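Prumbridge mill and kitchen fair, May. Notes typed up on the train, will tidy later
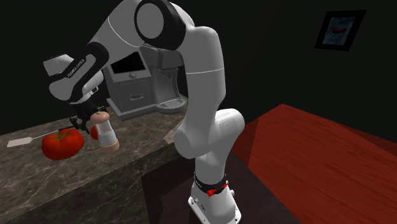
*Arm over a dark marble worktop (computer render)*

Got in at half nine, queue already past the gate. Desta Hailu met me there with the tickets. Bus 226 from the station, runs every 30 minutes, don't miss it.

**The mill.** Best bit by miles. Tour goes up three floors, very steep ladders, flour in everything. Stones only run in the mornings now. Guide said the wheel was rebuilt after the flood and still sticks in dry summers. Loud! Couldn't hear half of it.

**Bread tent.** Tsegaye had the longest queue, flatbreads and a lentil stew, worth the wait. Trudel doing rye loaves, bit heavy for me, but Desta bought two. Wureo stall was jams mostly. Tried the plum, went back for the gooseberry and they'd sold out.

**Talks.** Only caught one, on keeping a starter going through winter. Room too small, people sat on the stairs. Teh handout ran out so ask for it by email.

Parking is 100 spaces, full by ten. Entry £13, cash only at the side gate. Toilets behind the barn, no signs anywhere.

Would go again, earlier. Take a bag for flour, the paper ones splt.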